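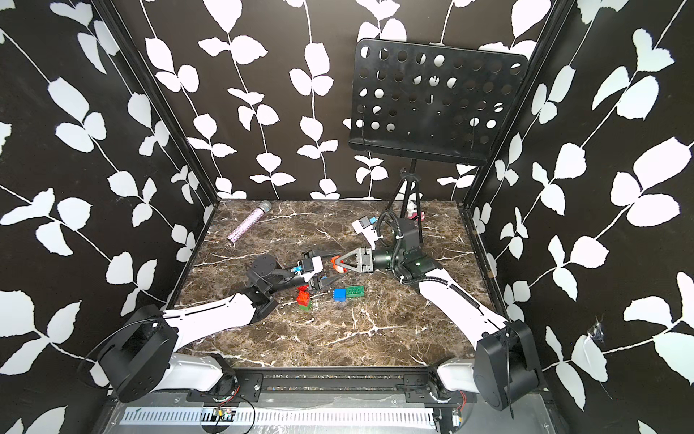

Notenständer vor Blättertapete

Protokoll Probenbesprechung Kammerchor Altura, Dienstag, 19:30
Anwesend: Kobori, Muli, Nuchit, Takeda (Protokoll). Furukawa kommt später, ab TOP 2.

TOP 1 Programm Januar
Reihenfolge bleibt. Motette doch vor der Pause - Sunee will das mit dem Alt nochmal proben. Zugabe offen.

TOP 2 Konzert Vatville
Saal bestätigt, 193 Plätze. Einlass 18 Uhr, Ansingen 16 Uhr. Plakate: 70 Stück, Osamu holt sie ab. Verteilung in Itlow noch nicht geklärt, Hiyori fragt rum.

TOP 3 Noten
4 Mappen fehlen immer noch. Bitte zuhause nachshen! Kopien nur noch über Mwanaisha, keine Zettelwirtschaft mehr.

TOP 4 Verschiedenes
Probenbeginn künftig pünktlich, Einsingen zählt dazu. Tenor sucht weiter Verstärkung. Kleiderfrage vertagt, keine Einigung (schwarz oder bunt).
Schlüssel: Kanako bis Monatsende, dannach Osamu.

Ende 20:50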